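Filed under: Workshop guides / Giller arm / Faults and safety

6. When the arm lets go of things

I'm putting this section before the fun ones, as I wish somebody had done for me in April. Our Giller started dropping soft packets halfway through a lift, and I spent far too long blaming the gripper pads (which were fine, and which I'd replaced twice!). The trouble was the grip check. It was reading the packet as held when only a corner was pinched, so the arm went off at full speed and the packet swung until it slipped.

Caution: stay out of the arm's reach while it's carrying anything. If you need to grab something, press the red stop first. Pausing from the screen isn't the same, as the arm can start again by itself when the pause times out.

6.1 Check the fault log

1. Press the red stop and wait for the arm to settle.
2. Open the Pruvness panel and go to Log, then Grip.
3. Look for code 73. You may see it repeated down the whole page, ours had been doing that all morning while I drank tea and suspected the pads.
4. Write down the grip reading next to the last entry. Ours said 1,887 with a packet in the fingers and 2,108 with nothing in them at all, so there wasn't much room between "got it" and "haven't got it".

Note: if you can't find a code 73, leave this section alone and go to section 7. Your problem is probably the wrist cable.

6.2 Reset the grip check

1. Clear the table and take anything out of the fingers.
2. Release the stop, choose Grip, then Learn empty. The fingers will close and open 3 times. Keep your hands away, they're quicker than they look.
3. Press stop again, lay one soft packet flat between the fingers, and step back before you release it.
4. Choose Learn held.
5. Save. It doesn't save by itself, and yes, I found that out the long way round.

6.3 Try a slow lift

1. Set the carry speed to Low. Leave it there for the rest of the day, even if things look good.
2. Put something soft on the table under the path, so a dropped packet doesn't skid off on to the floor.
3. Run one lift and watch the bottom end of the packet. A bit of sway is all right. If it keeps swinging after the arm has stopped, press stop and redo 6.2.

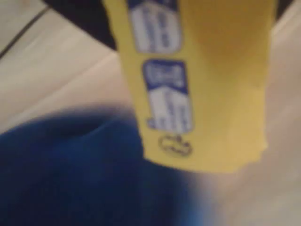
Sorcha Tully: I'd add one thing to 6.3, please. Ours at Fustville passed the slow lift every time and still threw code 73 as soon as we went back to Normal, and the cure was doing Learn held again with the heaviest packet we use. I'd picked a light one the first time.

Good point, and I've now done the same on ours. Use your heaviest packet at step 3 of 6.2, then go through 6.3 again on Low before you touch the speed.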